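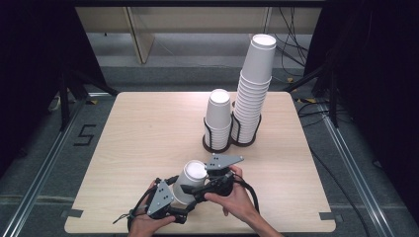
Posted in: Jobs > Casual & Part-time > Catering and Events

Cups and hot drinks people wanted, Idstead

Gallegos needs 4 people for the drinks tables at Idstead, start asap, running through to the end of December. Casual hours, paid weekly. No experience needed if you can stand up for a shift and be pleasant to someone who has been queueing.

What it is. Tea, coffee, hot chocolate, squash for the kids. Paper cups only, no china, so no washing up apart from the urns and the jugs. You set the tables, keep them stocked, pour, wipe, restock, pack down. Most of the job is cups if you want to know the truth. Getting them out of the sleeves, into the holders, keeping the holders full, clearing the used ones.

How we like it done, so you know before you apply:

Cups go upside down in the wire holders, always. Two stacks to a holder. Take from the top, by the sides or the base, no fingers inside and none on the rim. If one falls on the floor it goes in the bin, doesn't matter how clean it looks. Don't top up a stack so high it leans. When the short stack is getting low fill that one first and leave the other alone. Squashed cups out before they get to the table – one bad one and the whole lot jams and then somebody pulls off three at a time and we've a queue out the door.

Lids live seperately, Perla will show you.

Tables are the small square ones. Wipe with the grain, blue cloth, then dry. Please don't drag them. Two people lift.

Shifts
Earlies start at 7, done by early afternoon. Lates start at 4 and finish when pack down is finished, normally before 9. You can do one or the other or a mix, say which when you get in touch. We do the rota a fortnight ahead and try to stick to it. Swaps are fine if you sort it between yourselves and tell Dayana, not fine if you just don't turn up.

Pay
Same hourly rate for everyone on the tables, we'll tell you it on the phone. Bit extra for lates. Holiday pay on top. Meal on shift, plus as much tea as you like. Travel not covered sorry, but the Millex bus stops outside and there is a bike rack round the side.

You'll need
To be 18 or over for lates, 16 and up is ok for earlies
Flat closed shoes, dark trousers. We give you the apron
Hair tied back, no nail varnish
To be able to carry a case of cups up one flight of stairs (they're light, just awkward)
Right to work documents, bring originals on the day

Food hygiene certificate is nice to have. If you haven't got one we put you through the basic one in your first week and pay you for the time.

Would suit students, people back from a break, anyone wanting a few hours round school. We've had people in their seventies on earlies and they were quicker than me. If standing is a problem tell us, there is one seated job doing sleeves and stock in the back room and it does come up now and then.

Trial
Everyone does a short paid trial, almost 2 hours. You'll set up a table from scratch, do a bit of serving, then pack it all away again. Nicanor runs them. He is looking at whether you keep things tidy while it's busy, speed comes later so don't rush. Wear what you'd wear for a shift.

To apply
Short email to Laine Strazds at the Gallegos office, or drop a note in at the Tevico counter marked for her. No CV needed. Just your name, a phone number, which shifts, when you could start, and any days you definately can't do. Put ref 656 at the top or it ends up with the kitchen applications. Questions about access or adjustments go to Consuelo Cuautle, same office, she's in mornings.

Get it to us by 2025-08-18 please. We ring everybody back, yes or no, but give us a few days – there's only the two of us on the phones. If you applied last year and didn't get a place do try again, we had far too many for lates and hardly anyone for earlies.

No agencies.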